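Living With the Arms: Shop Tips From the Packing Room at Pledora

By Nesrin Saraç
February 2020

14 comments | 62 shares 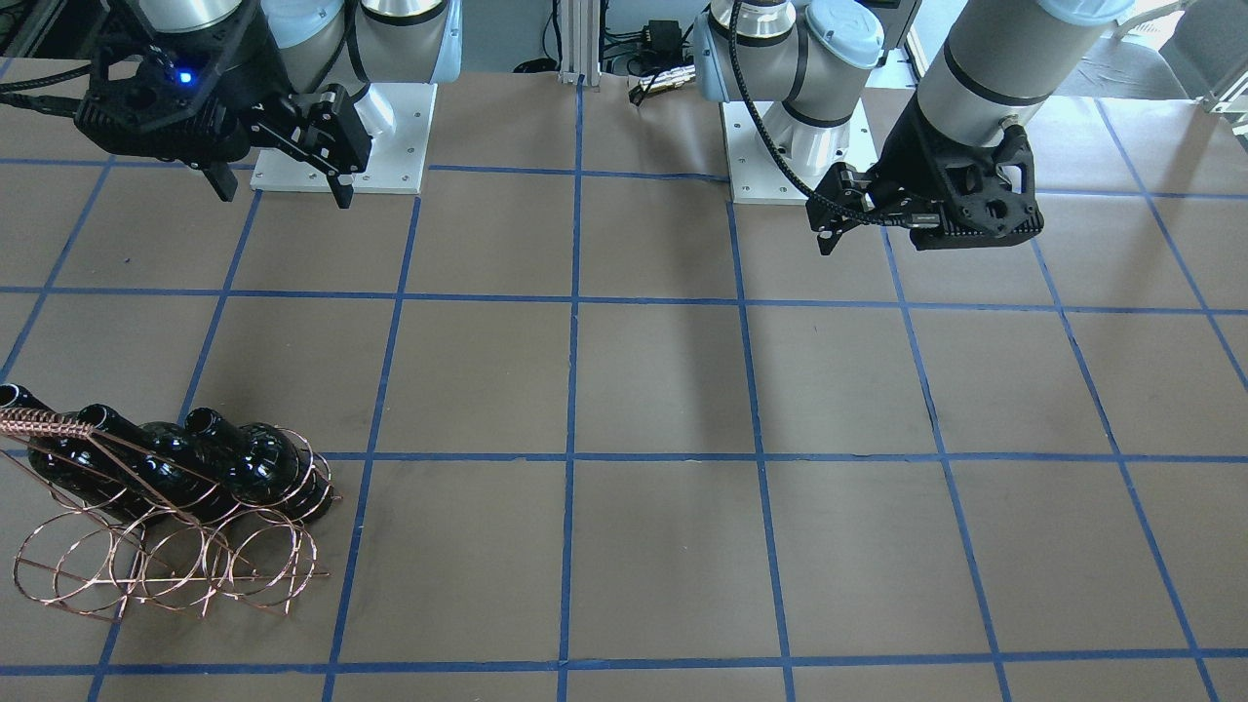 I have worked in packing for 11 years, and for most of them the smartest object in the room was the tape dispenser. Then Pledora bought arms for the gift and housewares line, and those of us who already worked there got a two-page handout and a sandwich lunch. The handout covered the arms pretty well. It left out the people, so what follows is mostly for you, if your own shop is about to get the same lunch.

Cover the table in paper, and change it on a schedule

Brown kraft paper off the big roll is cheap and hides nothing. Pull it tight from the back, tape the corners underneath, and smooth it toward yourself with a dry towel wrapped around a block. A wrinkle you would never notice with your own hands is a speed bump to a gripper coming in low. We used to change the paper when it looked bad. Everyone has a different idea of bad, and Ferhat Gezer's idea would get a restaurant closed, so now it gets changed at the start of the early shift whether it needs it or not.

Cut the paper around the mounting plates. Don't tuck it under them unless you enjoy undoing bolts.

Use painter's tape for your grid

Blue painter's tape comes up clean and shows well on brown. Masking tape is too close in color, and packing tape shines under the lights and takes the paper with it when it goes. Snap a chalk line first if you want it straight. If you trust your eye, go ahead, and then come back and snap a chalk line.

The squares are for people as much as for the arms. When a square has a job, you can tell a new hire "bottles go there" and be understood. Before the grid, Toon Claeys kept the whole layout in his head, and when Toon took two weeks off in September we found out how much rent we had been paying on that arrangement.

Press the tape down with the back of a spoon. Replace any strip with a lifted end the same day.

Keep your coffee off the table

All of it, including the corner you are thinking of.

Wire racks and other troublemakers

Anything made of thin bent wire is a pain to hand to a machine. It's mostly holes. A cardboard box has six honest sides, and a wine rack has loops, and every loop is a chance for a finger to go where it shouldn't. A few things that have helped us:

Put the rack down the same way every time. We face the same end toward the front, and I mark the feet with a dab of tape on the paper.

Load the bottles before you hand it over, if that is the job, and give each one a quarter turn to see that it sits. A bottle that rocks for you will rock for the arm.

Dark glass shows every thumbprint. Wear the thin cotton gloves or accept that you will be wiping. A microfiber cloth barely damp with plain water does the job. Glass cleaner leaves a slick film, and slick is the last thing you want on something about to be lifted.

Look at the wire for burrs. Run an old nylon stocking along it and see where it snags. A nail file takes care of the rest.

Cables

They sag, they loop, and they will find your apron strings. Tie your apron in the front and tuck the bow. Let the cables keep their slack, because the arm needs it to turn. Dilek Kırmızıgül went around in the first week neatly bundling everything with zip ties, and then went around in the second week with snips. Leave them to whoever has the manual.

Stop the arm before you reach in

I know you're quick. Volkan Ersoy is quick too, and he has a dent in his pride and a form with his signature on it. Hit stop, wait for it to be still, then reach. If you find yourself reaching in ten times a shift, write down why each time. We kept a list on the back of a carton for a month and it came to 1,348 reaches. Most were for the same crooked divider, which had been crooked for years. We had just been straightening it with our thumbs all that time and calling it packing.

What happens to your hands

My wrists are better. I'll give the arms that. I used to wear a brace on the drive home and it now lives in the glove box with the ketchup packets.

My feet are worse. You stand and watch a lot more than you would think, and watching is harder on the heels than walking. Get a mat, a thick one, and put in for it before the machine is delivered, while there's still a budget with your name near it. After delivery, the budget is all for spare fingers. Swap with your neighbor every hour or so. Staring at a thing that's doing fine will put you to sleep standing up.

What happens to your job

We were told at the lunch that no one would be let go, and so far no one has been. Two people moved over to the Plosdale building and one of them likes it. The rest of us have new titles. I am a Cell Attendant, which sounds like prison work, and my mother has asked me to stop telling people.

The pay question took longer. My advice is to ask for the new job description in writing and read it with a pencil. Ours had "light troubleshooting" tucked in near the bottom, and light troubleshooting is a skill, and skills have a rate. Dilek raised it, Keskin (our staffing outfit) said they would look at it, and she kept a note of the date they said so. The rate went up after the holidays.

Ask, too, who gets called when it quits at night. If the answer is a shrug, the answer is you.

Keep one bench the old way

We kept a plain bench by the wall with a scale, a roll of tissue and a good knife. Rush orders go there, and odd shapes, and whatever came in from Drusell with the wrong carton size. It's also where new people start. You can't tell if a machine has packed a bottle badly until you have packed a few badly yourself.

Sharpen the knife on the first of the month. Hang it back on its hook. Ferhat, I mean you.

14 comments
Share this page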